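3.2 Study area and household sample

The survey was carried out in three settlements on the lower part of the valley: Edby, Bronby and Eklund. All three are served by the same bus line and fall within the same waste collection district, so fees and pickup schedules do not differ between them. Edby is the oldest, with narrow lots and kitchens that were mostly added to the rear of the house. Bronby was built in one phase as rental housing. Eklund has both types.

Invitations were mailed to 2,861 addresses taken from the district's collection register. A total of 700 households returned the first form, and these make up the main sample. From this group we drew 20 households for home visits, stratified by settlement and household size. Visits were made in March by one interviewer, Senga Moncrieff, using the same question guide each time. Households received no payment but were given a summary of the results for their own settlement.

3.3 Defining a durable table item

Earlier work on household turnover has treated tableware as a single class, usually together with pots and pans. We found this too broad for our purposes. Plates and glasses leave the household mainly through breakage, and respondents could often name the occasion. Eating utensils rarely break. They are lost, set aside when a new set is bought, or passed on when someone moves out, and respondents were much less certain about when any of this took place.

We therefore recorded eating utensils on their own line and split them by main material – metal, wood, plastic or other. An item was counted as durable if the household washed it and used it again as a matter of routine. Disposable chopsticks kept from takeout meals were included only when the respondent said they were in regular use. Serving spoons, ladles and other cooking tools were left out, even where they were stored with the eating utensils.

Mixed holdings were common enough in the pilot that the form needed a way to deal with them. The first version asked for the number of "sets," and several respondents left the box blank or wrote a question mark. The revised version asks for single pieces by type and material, with chopsticks entered as single sticks. Figure 2 gives an example of a mixed holding, with forks and with chopsticks of both wood and metal.

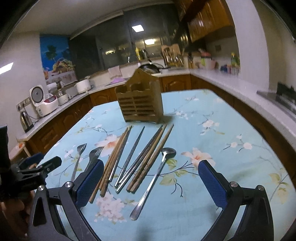 Figure 2. Eating utensils of mixed type and material on a kitchen table, with a wooden utensil holder.

3.4 Storage and recall

Respondents were asked where each class of item was kept: in a drawer, in an open holder, in a closed cabinet, or in more than one place. The question was added on the advice of Verena Egger, whose unpublished Drurkatcombe survey had found that people left out items they did not see every day. We wanted to know whether the same held for our sample.

During home visits, the respondent first answered from memory and then checked the storage places with the interviewer present. Both figures were entered on the form. Where they differed, the checked figure was used in the analysis and the difference was kept as a separate recall variable. Items found in attics, cars or boxes packed for moving were noted but not added to the checked figure.

No correction for recall was applied to the mailed forms. The home visit group is too small to support one at the level of single materials, and we return to this point in Section 5.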